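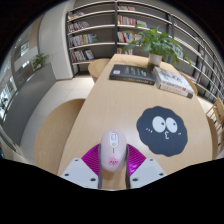
Pink mouse with a scroll wheel and a small round button behind it.

Wireless Mouse FAQ — Parlow Office Supply, Grendomville

Last updated Oct 13, 2024

Questions about the mice we sell and the ones people bring in to the counter. If yours isn't covered, write to the store and Kavinda Haque will get back to you.

What does the small button behind the wheel do?
On most mice it changes the pointer speed. Press it once and the pointer moves faster or slower across the screen. Keep pressing and it goes through the settings and starts over. On a few models the button does something else, so check the leaflet that came with yours.

What is DPI, and what should I set it to?
DPI says how far the pointer travels when you move the mouse one inch. A setting of 1000 suits most people with one ordinary monitor. Go higher if you have a large screen or very little desk space. Go lower for photo work or drawing.

My pointer jumps or stutters. Is the mouse broken?
Probably not. Try these first:
Put in a new battery, or charge the mouse fully.
Move the receiver to a USB port on the front of the computer, or use a short extension cable.
Turn the mouse over and clean the sensor opening with a dry cotton swab.
Try it on a plain sheet of paper. If it works there, the desk surface is the problem.

Do I need a mouse pad?
Not on plain wood or matte laminate. Glass and high-gloss desks give most optical sensors trouble, and a pad fixes that. The Sjöberg desk pads we carry are large enough for a keyboard and mouse together.

How long does a battery last?
It depends on use. For office work, six or seven months from one AA is normal. If you are changing it every few weeks, check that you are switching the mouse off overnight, and don't mix old and new batteries in models that take two.

Can I use rechargeable AA batteries?
Yes. They run at a slightly lower voltage, so the low battery light may come on early. This is harmless.

I lost the USB receiver. Can I buy another?
Sometimes. Some brands let you pair a new receiver with an old mouse using their software. Many cheaper mice are matched to one receiver at the factory and can't be paired again. Look in the battery compartment before you give up — there is often a slot for it in there. Bluetooth mice don't need one at all.

Can I set the mouse up for my left hand?
You can swap the left and right buttons in your computer's mouse settings. The shape matters more. An oval mouse that is the same on both sides is fine for either hand, while a contoured right-hand mouse will be uncomfortable however you set the buttons.

How do I clean it?
Switch it off and take the battery out. Wipe the shell with a cloth slightly damp with water and a drop of dish soap. Don't spray anything onto the mouse itself. Use a wooden toothpick for the seams around the buttons.

What is your return policy?
Unused mice can come back within 6 weeks with the receipt. Faulty ones are covered for 2 years. Grollby clearance items, sold since May, are exchange only.

Do you take old mice for recycling?
Yes, at the front counter. Please remove the batteries first — they go in the separate bin by the door.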